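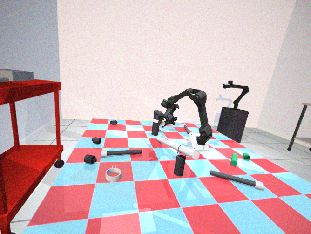 The 515 Is Coming Back to Suvberg, and It Will Run Late Again

2021-05-22

If you have lived in Suvberg for any length of time, you probably have a 515 story. Maybe you fell asleep on it and woke up at the turnaround in Drirkik with your shoes off, or maybe you got your first kiss at the shelter by the old feed store while the driver politely pretended to check the mirrors. For a lot of people in this town the evening bus was simply the way you got home, and it has been missed since it stopped running after dark last November.

So it is a real pleasure to report that the late service is coming back next month. The bus company, Cirinance, confirmed this week that the 515 will once again run in the evenings between downtown Suvberg and the Drirkik side of the river, with the last departure leaving the station at half past eleven. Buses will go every 30 minutes until nine and once an hour after that, every night of the week, with the usual thinner schedule on public holidays.

The news was posted on the company's website without much fuss, on the same page as a notice about a lost umbrella policy, and by suppertime it had been shared all over town. The comments under our own short post were so cheerful that we went down to the station the next evening to ask people what they thought, and ended up staying a good deal longer than we meant to.

A nurse on her way in to the night shift told us she has been paying for a cab home from the hospital after every late shift this winter, and that she had started to plan her groceries around it. She had already worked out which bus she would catch. "I can be in my own kitchen before midnight," she said, "and I don't have to stand outside calling a cab that may or may not feel like crossing the bridge." Two high school students waiting for a ride said they were mostly happy about the movies, as the late showing lets out well after the last bus has gone under the current timetable, and one of their mothers, who pulled up while we were talking, leaned over to say that she was a good deal happier about it than they were.

The route itself will be familiar, with a couple of changes worth knowing. From the station the bus still goes up Mill Street, past the library and the hospital, and then over the bridge. On the far side it will no longer make the long loop through the industrial park after seven in the evening, which always did seem like a lot of driving for very few passengers. It will turn at the swimming pool and go straight along the river road instead, and Cirinance says that cuts 6 minutes off the trip. If you work in the industrial park in the evenings, your closest stop will be the one by the pool, and there is a lit footpath from there to the main gate.

There is also a new stop, and it is one people have been asking for since before some of our younger readers were born. The 515 will pull in right across from the Khattak bakery, at the bottom of the hill, where up to now you had to watch the bus sail by and then walk back down from the top with your bags. The folks behind the counter at Khattak were in a fine mood when we stopped in (we also bought a cardamom bun, purely for the sake of thoroughness, and then another for the walk back). They are thinking of staying open later on a few evenings over the summer to see who gets off the bus hungry. Nothing has been decided about that, so please don't go rattling the door at ten o'clock just yet.

Fares are staying where they were. A single ride in the evening will be 3 dollars, children under six ride free with an adult, and monthly passes are good on the late buses at no extra charge. You can still pay in cash, something several of our older readers wrote in to ask about, but drivers will not be able to break large bills. Paper passes can be bought at the station window during the day and at the newsstand beside the pharmacy until it closes.

Why did the late buses stop in the first place? The short version is that there were not enough riders and not enough drivers. Evening ridership had dropped so low last fall that some trips went out and came back without a single passenger, and when two of the longtime drivers retired within weeks of each other, Cirinance folded the evening trips into the daytime schedule and told the town it would look at things again in the spring. Plenty of people here took that to mean never, this writer included, and we are glad to have been wrong. The company has hired new drivers over the past few months, and they have been out learning the route in the mornings, so if you have seen a 515 with "In Training" in the window and two people up front having a lively discussion about the bridge, now you know.

The town is putting in some money as well. Under the agreement approved earlier this month, Suvberg and Drirkik will split part of the cost of the late service for its first 2 years, after which everyone will sit down and see how many people have been using it. The numbers will be published each season. One member of the town council, asked what residents could do to help keep it going, said that the best thing would be to get on it.

A few practical notes before we let you go. The new timetable will be up at all the shelters by the end of next week, and printed copies will be in a rack just inside the library doors. The large-print version has to be requested at the station window, and it may take a few days to come in. The shelter at the feed store has had its light replaced and its bench sanded, although whoever carved the heart into the armrest will be relieved to learn that it has been left alone. Dogs are welcome on the late buses as they are in the daytime, on a leash and off the seats. Bicycles can go on the front rack if there is room, and the driver has the final word on that.

Questions about passes or stops can be taken to the station window, which is open on weekdays until five. And if you have a 515 story of your own, we would love to read it. Drop it in the mailbox outside our office or leave it at the front desk, and we will print as many as we have space for in the week the late buses start.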